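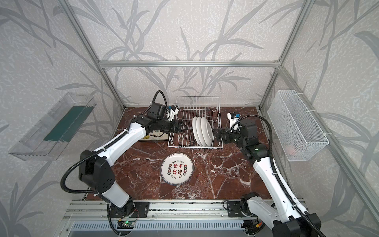
Okay, a dish rack thread, because I've had opinions about this stored up since January and my family has stopped listening. We don't have a dishwasher, so every plate in this house goes through one white wire rack on the counter, and I have spent more time than I'd like to admit working out how to fill it.

---

First, the rack itself. It's a Brodero, the plain wire kind, and it replaced a big two-story thing with a cup shelf that I hated with my whole heart. I paid $20 for this one and I'd pay it again. It's a basket with a tall back and a row of zigzag tines along the bottom, and you can lift it with one hand to wipe under it, which you will want to do if you have dark marble!

---

About the marble — it came with the house, reddish brown with white veins, and I was so sure I'd replace it. Well, I've grown fond of it. White dishes look lovely against it. Hard water spots do too, unfortunately, so keep a cloth handy.

---

Now, the order. I used to wash whatever was on top of the pile and drop it into whatever slot was closest, and then the last three plates would have nowhere to go and I'd be balancing them on top of the bowls like a waiter. My neighbor Evanthia Rallis watched me do this once over coffee and very gently asked whether I'd ever thought of starting with an empty rack. I had not.

---

So that's rule one. Put away last night's dishes before you run the water. I know. I know! But it takes 4 minutes (I timed it, grumbling) and everything afterward is easier.

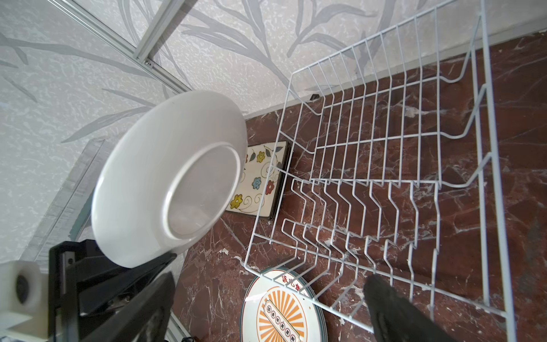
Rule two is deep plates. They are the troublemakers, with that wide rim and the belly underneath, and they want to take up two slots each. I hold mine by the rim and set it in almost on edge, and I try to have all the bottoms pointing the same way so they tuck in behind each other. If one faces the other way the whole row gets fat and you lose your space.

---

Somebody is going to ask about the tile. Yes, I keep a trivet at the back of the counter, cream with a dark brown border. It was my aunt's and came home from Plirnholm in a suitcase wrapped in two sweaters. It lives by the rack so a hot pot has somewhere to go while I'm making room. The little mat with the yellow flowers is from the same suitcase.

---

Rule three, keep families together. Same plates next to same plates. They have the same curve and lean the same way, and when you're putting away you can grab the set and walk it over to the cupboard.

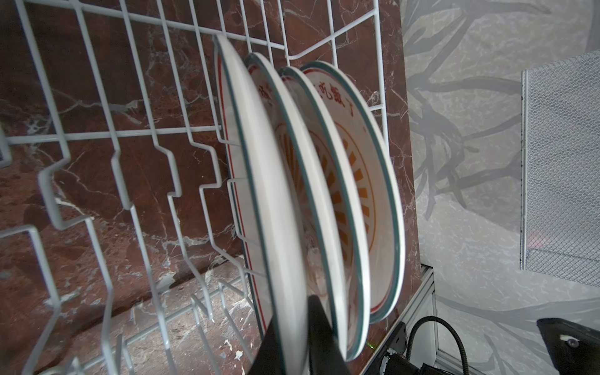

My favorites are the ones with the teal rim and the orange sunburst. The red writing seems to say 吃饭了, which is more or less "time to eat," and I find it very cheering to be told that while I'm up to my elbows in suds. I worry about the painted edges, so I stand them up gently and let them lean on each other. Baldur Juhl from the pottery class swears by a folded tea towel between good plates, and he may be right, but I have never once had a clean tea towel at that point in the evening.

---

Rule four, and this is where my husband and I part ways. Square plates. He says they go in first because they're awkward. I say they go in first because they're heavy. So we agree on the order and still manage to have a discussion about it every time.

---

We've got the black square ones with the pale line around the middle, and they show every fingerprint. I stand them in a row at one end and let the round white ones come up beside them. Mind the corners, they like to catch on the wires, and you have to sort of wiggle them down.
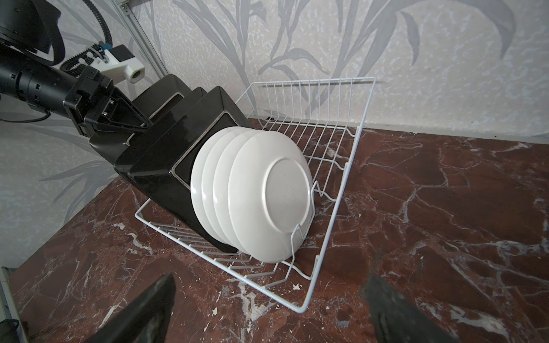 With both kinds in there you really do want everything leaning the same direction. Give the round ones the end with the prongs in front, so they can't roll out on you. And lift the squares from the top edge when you take them out, one at a time, farthest one first if that's the side you're standing on.

---

Things I still haven't solved: lids. Also the big Damgaard salad bowl, which I just dry by hand and resent.

---

If anyone has a wire rack with a drip tray that doesn't get slimy underneath, please tell me the name of it. I've been looking at one from Sovham but it's $40 and the reviews are all about the color.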